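*Handout for unit 2 — Can a machine do your chores yet?*

Okay, so last time I asked you to go home and pick one chore you'd happily hand over to a machine tomorrow. I've read all the slips. Dishes won by a mile, laundry came second, and one of you wrote "my little brother," which I'm counting as a chore. Keep your slip, you'll need it for the exercise at the end.

I want to slow down on a word we kept tossing around, and the word is "do." When we say a machine does the dishes, we mean a box sprays hot water on plates that somebody scraped, carried over and lined up in a rack. It's a wonderful box! I'd fight you for mine. But look at how much of the chore stays with the person: clearing the table, deciding what can go in, putting it all away after. The machine got the part in the middle, where everything has already been made neat for it.

Shop floors work the same way. At the Ketholm plant (the one we're visiting in June, bring closed shoes) there's a line that packs 50 cartons on a pallet, and it will do that all night without a grumble. Every carton is the same size and arrives the same way up. Then somebody at the plant wanted the same line to pack mixed gift baskets, and that job is still done by hand.

So here's my rough test for how hard a chore is. I ask myself:

- Does the thing keep its shape when you grab it?
- Does it always start in the same place?
- Do I need one hand or two?
- If it goes a little wrong, can I just try again?

A carton sails through. A bath towel flunks the first one right away, and a sink full of forks flunks the second. Flowers are a fun case, and I keep coming back to them. A stem is long and thin, the weight is all at one end, the leaves catch on the neighbors, and the vase has a narrow mouth that you can knock over on the way in. You and I put tulips in a vase while talking on the phone.
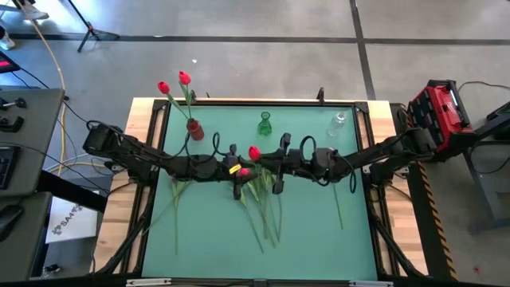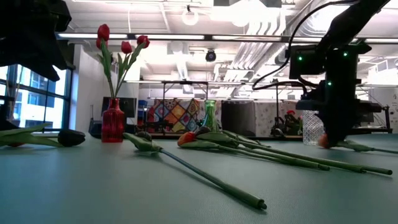
Think about the first grab. You want one stem out of a loose pile, so you need to know which leaf belongs to which flower, and you have to come at it from a side where your fingers fit. Then the stem has to swing upright. A person does this with a little roll of the thumb, and if you try it with a pair of kitchen tongs (please do try it, it's humbling) you'll find you have no thumb to roll. So you use the other hand, or you push the stem against something, or you put it down and pick it up again closer to the end.

And then the vase! Putting in the first flower is one problem and putting in the fifth is another, since by then the mouth is half full and every new stem shoves the old ones. The chore changes while you're doing it. I'd put that down as the biggest gap between home and factory.

A word on numbers, because somebody will bring me a news story with a big one in it. Say a team reports 259 tries and a high success rate. Before you get excited, ask what counted as a try. Did a person lay things out between tries? Was a dropped item a failure, or a pause? How long did each one take? I've got some 15 clips saved from over the years where the robot looks quick and graceful, and in the corner in tiny letters it tells you how much the video was sped up.

My own answer to the unit question, and you're welcome to argue: parts of chores, yes, and more parts every year. Whole chores in a messy house with a dog in it, I'd say we're still waiting.

**For next class**

1. Take your slip and break your chore into the smallest steps you can stand. "Fold shirt" is too big.
2. Run each step through the four questions.
3. Circle the step you think would go wrong first, and write a few lines on why.
4. Do one step with tongs or oven mitts. Write down what you did with your other hand.

Reading is the Tarnis packet, first half only. Skip the section with all the equations unless you like that sort of thing — we'll get to it after the plant visit.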